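Windeo Phone Line: Talk Notes
March 7, 2019

Slide 1. Title
Leave this up while people sit down. Mention that the handout has the full spec table, so there is no need to copy numbers off the screen.

Slide 2. Scope
Three handsets came in for the comparison: the Windeo, the Dotow and the Cloutier. Retail units only. Software as shipped, plus any update offered on first boot. The talk covers display, battery, radio, camera and repair. It does not cover gaming or app store policy. Take questions on those at the end if there is time.

Slide 3. Price and position
The Windeo sells for $679 unlocked. That buys 6 GB of memory and the base storage tier. There is no card slot. The Dotow has a slot, but it shares the tray with the second SIM, so a buyer picks one or the other. Say this slowly. It was missed last time and came back as a question.

Slide 4. Display
All three panels are OLED. The Windeo and the Cloutier both dim by pulse width below half brightness. Some users get eye strain from this. The Dotow has a menu setting that reduces the effect at low levels, at the cost of uneven gray. Show the gray ramp from the handout. Point to the green tint in the darkest step.

Auto brightness: the Windeo reacts late when moving from outdoors to a dark room. The Cloutier reacts at once but overshoots, then corrects. Neither behavior changed after the update.

Slide 5. Battery
Test method first. Screen fixed at the same measured brightness, Wi-Fi on, cellular on, location off. Web pages load from a local server on a loop. Every handset ran the loop 5 times and the slide shows the median. The two longest bars belong to the Dotow and the Windeo, in that order.

Standby is a separate chart. Do not read the two charts together. The Cloutier looks bad in standby and the cause is its mail client, which wakes the radio on a fixed schedule. Changing the account from push to manual brings it in line with the others.

Charging: the Windeo ships with a fast charger in the box. The Dotow supports fast charging but ships with the slow one. Check that the cable is rated for the current before blaming the phone.

Slide 6. Radio
Signal numbers were logged at the same desk, same carrier, same SIM moved between phones. The reported bars are not comparable across makers. Use the dBm reading in the status menu. The Windeo loses the most when held in the left hand along the lower edge. A thin case did not help.

Wi-Fi calling works on all three. Handoff from Wi-Fi to cellular dropped the call on the Cloutier 2 times during testing. The logs were sent to the maker and no reply has come back yet.

Slide 7. Camera
Keep this short. Daylight results are close enough that most people will not sort them correctly. Low light separates them. The Windeo stacks several exposures and smears anything that moves. The Dotow keeps a faster shutter and accepts noise. Explain the trade and move on. Full-size files are on the share.

Video stabilization on the Cloutier crops the picture. The crop is larger in the highest resolution mode. The menu does not say so.

Slide 8. Repair
The Zerkari kit was used for all teardowns. It opened the Dotow without heat. The Windeo back glass needs heat and patience, and the fingerprint cable runs across the opening, so stop the pick short on that side. The Cloutier battery has pull tabs. The other two use plain adhesive.

Screen replacement on the Windeo disables the adaptive color feature until the panel is paired with service software. Independent shops do not have that software at present.

Slide 9. Updates
Security patches are monthly for the Dotow and quarterly for the Cloutier. Windeo has promised the next major system version in June. Treat that as a target. If asked about beta builds, say they were not tested.

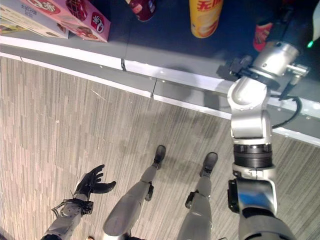

Slide 10. Questions
Put the spec table back on screen. Repeat each question into the microphone before answering, as the room recording does not pick up the seats. Storage and SIM questions go back to slide 3. For battery questions, give the test method again before giving any result.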